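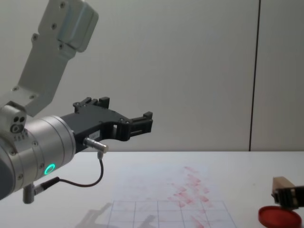 Minutes, May meeting, Sellow Township Public Affairs Club

Hello all, I'm taking the minutes again, so you get my version of events. I type fast but I don't type everything, and if I left out your best line, send it to me and I'll put it in next time.

We started at 7:05 p.m. in the upstairs room at the library. The April minutes were approved with one fix: I had written that the county "rejected" the road bond when what it did was table it until fall. Sorry! I've changed it on the web page.

Old business

The letter to our state representative about the Landberg plant went out, with 183 signatures. We had hoped for more, but it rained on both of the mornings we had the table outside the grocery store, so I think that's pretty respectable. The office sent back a form reply thanking us for our interest in agriculture. (The letter was about tax abatements. I read it out loud and there was some laughing.) We agreed to send it again with a shorter first paragraph and the word "abatement" in the subject line.

The lawn sign question from last month is settled. The township clerk confirmed that signs on private property don't need a permit if they're under the size limit, and ours are. Signs in the strip between the sidewalk and the road will get pulled, so please don't put them there. Two were pulled already and I have them in my garage if you want yours back.

Main topic: the Landberg incentive package

Most of the evening went to this. For those who missed April, Landberg wants to add on to its plant off the county road, and the state is offering a mix of grants and a property tax break to get it to build here and not across the state line. The package comes to 11 million dollars, most of it in the tax break. Landberg's application says it will keep the 574 jobs it has now and bring the total to 756 once the addition is up and running.

We went around the room and I'll try to be fair to everybody, though you all know where I stand.

The people in favor said the plant is the biggest employer we have, that the last big one left and took the diner and the hardware store with it, and that if the state across the line is going to wave money around then we'd be silly to sit on our hands. One member who used to work second shift there said the pay is decent and the health plan is better than decent, and she'd like her grandkids to have a shot at it. I thought that was the strongest thing said on that side all night.

The people against, and that includes me, kept coming back to the same question. What happens if the new jobs don't show up? We did the subtraction on the whiteboard and it comes to 182 new positions, and then somebody divided the package by that and got a little over 60,000 dollars a job. Then somebody else pointed out that you have to count the jobs being kept too, which changes the math a lot, and we had a fairly loud ten minutes over whether a job that already exists can be "kept" by a grant. We did not resolve it. I'd say feelings were running about even.

There was also a good side discussion on who gets to take credit. Both parties have had people out at the plant gate for photos this spring, hard hats and all, and the deal isn't even signed yet. A member who votes the opposite way from me on nearly everything said she can't stand it when her own side does this, and I said I can't stand it when mine does, so there you go, we found some common ground before the coffee ran out.

On the paperwork: the draft agreement has a clawback section, meaning the state can ask for money back if the company misses its numbers. Theodorakopoulos, the law office on Main Street, was kind enough to send us a one-page summary of how that section reads, free of charge. The short version is that the clawback only covers the grants and leaves the tax break alone. That surprised people on both sides of the room. It also has a "market conditions" exception that looked awfully wide to me, but the summary says language like that is common, so I'll just note it and move on.

Motion: that the club ask the county board to request a clawback on the tax break as well, and yearly job numbers posted where the public can read them. Seconded. Passed on a show of hands, with a few people sitting it out. To be clear for anybody reading this later, the club did not take a position for or against the deal itself. I wanted us to and I got talked out of it.

Candidate forum

We're still planning a fall forum for the county board seats. The Faltasitz hall is available and they'll let us have it for the cost of cleaning. Parking is tight there, and we heard again from those who remember the last forum and the tow truck. I said I'd call the church across the road about using their lot.

Format is the same as last time, written questions from the audience and a timer. There was a proposal to let candidates question each other directly. It got some interest, then people started describing how that would go, and it was withdrawn. We did agree that opening statements should be two minutes and that the moderator should have a bell.

New business

The newsletter needs an editor. I can't do it and the minutes both, so please think about it! It comes out every other month and most of it is the calendar.

Somebody asked if we could get the county to put its agenda packets online earlier than the night before. Everyone liked this one. I'll draft a letter and bring it to the next meeting.

Dues are due. Cash or check.

To do before next time

Me: call the church about parking, draft the agenda packet letter, fix the Landberg letter and resend it.
Forum group: get the hall date in writing.
Everybody: read the clawback summary, copies are in the folder by the door downstairs.

We wrapped up at 8:50 p.m. Next meeting is in the same room, same time. Whoever left a blue umbrella, it's at the front desk.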